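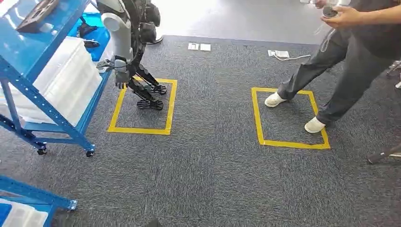

Section 5. Standing and stepping inside the taped boxes

Read this section before your first floor session. Members who joined after December should also have the safety talk from Unathi Gumede or Raed Mansour.

1. Check that both boxes are marked in yellow tape. One is for the robot, the other for the operator. Press down any lifted corners and replace torn strips.

2. Move bins, bags and spare parts off the carpet and onto the blue shelving. Keep power leads outside both boxes.

3. Bring the robot into its box with two people, one at each side. Do not lift it by the hands or forearms.

4. Switch on and wait for the start-up check to finish. If the display shows code 104, switch off, reseat the battery and try again. If the code comes back, write it in the log and tell Shadi Tannous.

5. The operator takes the controller and steps into the second box. Hold the controller at waist height and let the cable hang clear of your feet.

6. Select Stand. Wait until the legs stop adjusting before you select Step.

7. Begin with five steps on the spot. Do not try turns until these are steady.

Note: the Bitar step file is set for carpet. On the smooth floor, load the Ostaser file first – the two are not interchangeable.

Note: a run ends when any part of either foot crosses the tape. Enter the run number and the reason on the sheet, even for very short runs.

CAUTION: Keep hands away from the hips and knees whenever the power is on. The joints can move without warning during Stand.

CAUTION: If the robot starts to fall, press Stop and step back. Do not try to catch it.

8. To finish, select Rest, support the robot from both sides and switch off. Put the battery on charge and sign the sheet.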